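The **Nirutau Winter Duathlon** is a run-bike-run race held each December in the hill town of Nirutau. It is organized by the Plamar athletic club and is open to amateur and licensed athletes.

## Format

The standard race consists of a 9 km run, a bike leg to Ikoswood and back, and a closing run on the first loop in reverse. Drafting is not allowed on the bike leg. Each violation carries a time penalty, served in a marked area before the second transition. Athletes who receive 2 penalties are disqualified. 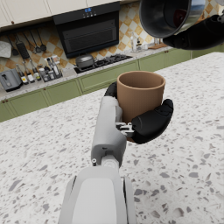
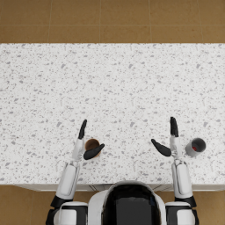 *Computer renderings: a robotic hand holding a cup (first); a speckled white countertop and tiled floor (second).*

## Course

The bike course reaches its highest point, 1235 m, at the Zhuravel pass. In snow, the turnaround is moved below the pass and results are listed separately. The run loop is mostly packed gravel.

## Records

The women's course record is held by Tamara Demchenko, who broke the mark set by Idalina Serrano. The men's record belongs to Rostyslav Yurchenko. Times from shortened courses do not count toward records.

## See also

- Duathlon
- Draft-legal racing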